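Giltthorpe Grip — Equipment for hire and sale

Fingers, jaws and tips > Parallel grippers > Kirndale K-series knurled fingers (pair)

Kirndale K-series knurled fingers, pair

In stock. Sold as pairs only, we don't split them.
Fits: Hemmin two-jaw base, Broltlow light base (with adaptor plate, see below)
Finish: matt dark grey, printed
Gripping face: diamond knurl, full length
Tip: tapered
Weight per finger: 19 g
Opening at the tips on the Hemmin base: 86 mm

Page updated July 2025 with bench notes. Old notes were for the smooth version, which we've stopped stocking.

What they are

Long tapered fingers with a diamond pattern on the inside face and a slot down the side. Printed, so expect a slightly powdery feel out of the bag. Give them a rub with a dry cloth before fitting. The pattern is printed in, no stuck-on pad to peel off, and that was the main complaint with the smooth ones (pads came away in the warm, glue everywhere).

The slot saves a bit of weight and lets the finger give slightly when you close on something soft. Not much. If you want real give, look at the Broltlow soft fingers instead, further down the page.

Bench notes

We ran three sets side by side on the same arm: Kirndale knurled, Broltlow soft, Hemmin stock fingers. Same wrist camera, same controller, same closing force to start with. Job was plain picking and placing, packets and small household bits, between wicker baskets on dark felt. 30 picks per item per set, then swap fingers and go again.

Packets first. Crinkly film is where the stock Hemmin fingers struggle, they're flat and hard and the film slides straight out if you catch it near the corner. Knurled ones held nearly everything once we'd got them far enough over. The Broltlow pair held well too but they're fat at the end, and fat fingers don't like going down beside a basket wall. We lost more time to that than to drops.

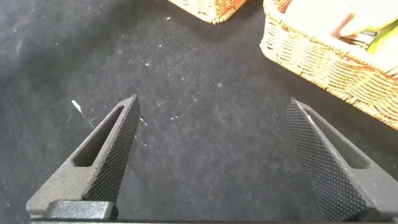

Approach angle matters more than we expected. Come in straight down with the long fingers and you've got a decent chance of getting either side of a packet without shoving it. Tilt the wrist much and the leading tip lands first and pushes. We ended up keeping the wrist within 6 degrees of upright for anything inside a basket, looser than that out on the felt.

Force: start low. The knurl does the work so you don't need to squeeze like you would with the smooth ones. On thin card boxes the pattern will leave a faint mark if you overdo it. Soft fruit, don't bother, use the Broltlow.

Wicker is a nuisance with these, fair warning. A pointed tip finds the gaps in the weave. Caught the rim twice in one afternoon and both times the controller stopped on overload, no damage. Set a no-go margin round the rim in your controller and it mostly goes away.

Camera: with the wrist camera on the standard Hemmin bracket you get both fingertips in view when open, handy for lining up. Matt grey doesn't throw glare back at the lens. The stock fingers are shiny and did. If your surface is dark as well you may want a dab of pale paint on the outside of each tip — dark on dark is hard going for some tracking setups. Ours coped but we had the lamps up high and the light contents of the basket were blowing out a bit, so turn the exposure down before you turn the lamps up.

Felt sheds. Lint gets in the knurl, brush it out with an old toothbrush between runs. Don't use solvent.

How they compared, short version

Kirndale knurled: best on film packets and small boxes, best in tight spaces. Can mark card. Tips snag on wicker.
Broltlow soft: best on round or squashy things. Too wide for crowded baskets. Slow to swap.
Hemmin stock: fine for blocks, bottles, anything rigid. Comes free with the base so you've probaly got them already.

Fitting

Two screws per finger, supplied. Power off the base first. Knurled faces point inward. Nip the screws up, close the jaws by hand to check the tips meet, then tighten. Re-run the open/close calibration afterwards, the Kirndale pair is longer than stock and the controller wont know that. Tool length wants changing too or you'll drive the tips into the table.

On the Broltlow base you need the adaptor plate (listed under Plates and spacers). Check the plate is the March revision or later, older ones have the holes too close together.

Hire

Available on the short hire scheme with or without a base. Clean them before they come back please. Worn knurl is fair use, snapped tips are charged.

Spares

Single screws, screw packs, adaptor plate, camera bracket. Replacement fingers as pairs only, as above.

Also on this page: Broltlow soft fingers, Hemmin stock fingers, blank fingers for drilling your own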